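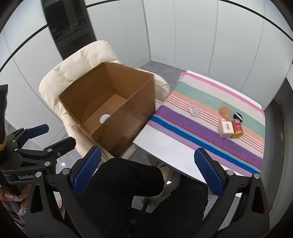 Kotcombe Community Center -- Evening Classes Office

Well, the winter sign-up is finally open, and I've been grinning at my inbox all morning! We put the December class list up at 7, and by the time I'd had a second cup of coffee the beginner bread class was full. If you missed it, get your name on the waiting list anyway, because people do drop out once the weather turns and they remember how far away the parking lot is.

There are 3 new classes this time. Jana Lammers is coming over from Lindodum to teach watercolor (bring your own brushes, we have paper), and I've talked her into staying on for a holiday card night as well. We've also got a basic bike repair class and a Spanish conversation group, which so many of you asked for last spring that I gave up arguing about the room and just booked it.

Fees are the same as last year -- $100 for a full course, less if you only want the short one. You can pay online or at the front desk. Checks are fine too, but please write the course name on them! I had a whole envelope of mystery checks in the fall and spent an afternoon on the phone sorting it out.

One change to watch for: the Gerlach Street door will be locked in the evenings while the steps are being fixed, so come in on the Dirnier Road side and follow the hallway past the kitchen. Choir people, your room is still the same one, and yes, I've asked about the heating.

Questions go to the office, extension 345. Leave a message if I don't pick up and I'll call you back before lunch.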